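Stakier: A Lens Blur Plug-in for Non-Linear Video Editing
Final Project Report, Digital Media Production

Submitted by Spyros Stojanovska
Project group: Karberg

Summary

This report covers the design and testing of Stakier, a plug-in that adds adjustable lens blur to footage inside a video editing program. The work was carried out over one semester and submitted in December. The plug-in offers five controls and runs on the school's editing workstations without extra hardware. Two of the original goals were not met, and these are discussed under Results.

Background

Most editing programs include a basic blur filter that softens every part of a picture equally. A real lens behaves differently. Bright points spread into discs, edges near the focus plane stay crisp, and the shape of the iris can be seen in highlights. Students in the production course had been exporting clips to a separate compositing program in order to get this look, then importing them again. The round trip added time to each edit and often caused a shift in color when the wrong export preset was chosen.

The group set out to keep the whole process on the editing timeline. An earlier student plug-in, Vavach, had attempted the same task. Its source code was available to the group and was used as a reference for handling timeline parameters. None of its rendering code was kept.

Design

The controls presented to the user are focus position, falloff, blur amount, iris shape and highlight gain. Each can be animated with keyframes. Focus position is set by dragging a line over the viewer, and falloff is shown as a pair of dotted guides on either side of it.

Blur is computed in two passes. The first separates highlights above a threshold and spreads them using the selected iris shape. The second blurs the remaining picture, with the radius at each point taken from its distance to the focus line. The passes are then added together in linear light. Early versions skipped the conversion to linear light, and highlights looked gray and flat as a result.

A preview mode renders at half resolution while the playhead is moving. Full resolution returns when playback stops.

Testing

Thirteen students from the second-year editing class took part in testing. Each was given the same short sequence and asked to match a reference clip using only the plug-in. Participants worked alone and could consult a one-page guide. Render times were recorded on the Perić lab workstations with all other programs closed.

Results

All participants completed the matching task. The most common complaint concerned the falloff guides, which were difficult to see over bright footage. The guides were given a dark outline in the final version.

In preview mode, playback of high-definition clips was smooth at blur amounts up to 70. Above that setting, frames were dropped on every workstation tested. The group had planned to support the full range of the slider in real time, and this goal was not reached. The second unmet goal was support for depth maps, which was removed from the schedule after the highlight pass took longer than planned.

A fault was also found in clips with an alpha channel. Pixels along the edge of a title picked up a dark fringe when blur was applied. Multiplying color by alpha before the first pass corrected the problem.

Recommendations

Future work should begin with depth map support, as the parameter has already been reserved in the project file. The highlight pass should be moved to a tiled method to reduce memory use. The installer should check the version of the host program before copying any files.

The source code, test sequence and user guide have been placed in the department archive under the project name.
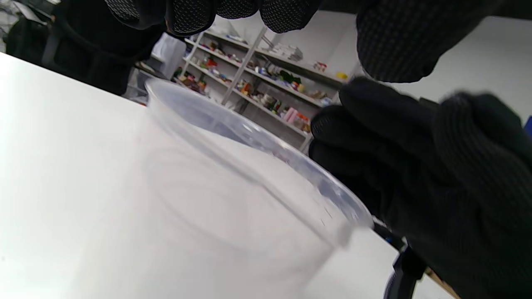 Photo: Karberg project group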